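Thread: Second arm or better storage? Budget for next year

ridgeway_bench
Posted December 6, 2018
We have 2176 left in the equipment line and it has to be committed before the year closes. I want to put 2000 of it toward another arm for battery sorting. The Clivholm shop wants it in place by July. Arm and tray as they are now:
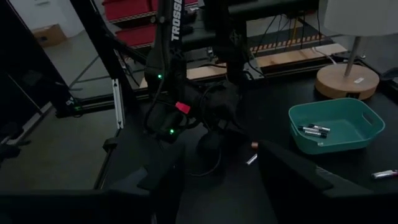

Re: Second arm or better storage?

fallar22
I'd hold off. 2000 for the arm leaves you 176 for cables, spare fingers and a mount. We did the same at Trarley and the arm sat in its box for months while we waited on small parts.

ridgeway_bench
We have spare cables. The mount I can make.

old_torque
Disagree with fallar22. Money not spent is money gone at most places. Buy the arm, put the small stuff on next year's request. What's the floor space like?

ridgeway_bench
Tight. Long wooden benches, wire rack with the red and blue bins behind them.

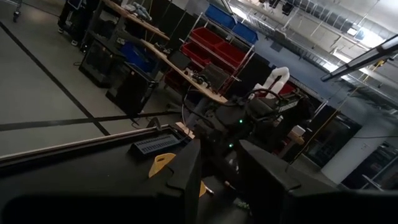
I could clear one bench, but then the devices on it need a home, and a new rack is a separate request.

fallar22
So you need the rack first. Get a quote for both and ask if the vendor will hold the price on the arm.

old_torque
Fair enough on the quote. I'd still order the arm. Shelving is cheap and you can get it any time.

ridgeway_bench
Asked for both quotes this morning. Will post the numbers when I have them.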